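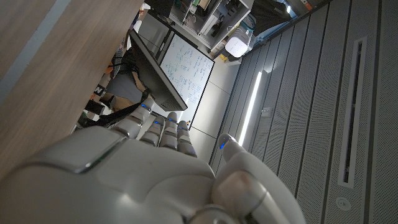

A whiteboard is only as useful as the last person who wiped it, an office manager at Mernedska remarked when asked how shared workrooms there are kept. Notes were left up for weeks, the manager went on, and people began writing in the corners and then on top of one another. The remark introduces the subject of this chapter, the care of writing surfaces, tables and cables in rooms used by more than one group.

Chapter 5
The Shared Workroom

5.1 Purpose of the chapter

Chapter 4 dealt with private offices, where one person decides what stays and what goes. A shared workroom has no such person. Notes, diagrams and sketches build up on the board in several colors of marker. Screens are turned to suit one user and left that way for the next. Cables gather under the table, where they are seldom looked at until a plug has to be traced.

After studying this chapter, the student should be able to:
prepare a simple plan of a shared workroom;
state a rule for keeping or clearing written notes;
sort and label the cables beneath a worktable;
place a monitor and a whiteboard so that both can be used.

5.2 The board and the screen

An upright whiteboard standing behind a monitor is a common arrangement in small rooms. It saves wall space, but the monitor may hide part of the board from anyone seated at the table. Before furniture is moved, the student should sit in each chair in turn and mark on the plan which part of the board is hidden. The lower corners are usually the first to be lost.

Written notes should carry initials and a date in the form 2024-12-10. Notes without a date may be copied and cleared at the end of the working day. At Drenis, where the rule was introduced in April, a small box is drawn in the top corner of each board for this purpose.

5.3 Under the table

Loose cables that hang below a tabletop catch on feet and chair legs. They also make it hard to tell which line serves which device. Each cable should be labeled at both ends, and any spare length gathered and tied to the underside of the table. A cable that crosses open space should be rerouted along a table leg. The Kakach workroom survey, discussed in Section 5.6, listed 1282 cables, of which about 23 percent could not be matched to any device.

Key terms: shared surface, clearing rule, sight line, spare length.

Before reading Section 5.4, draw a plan of a workroom known to you and keep it for Exercise 2.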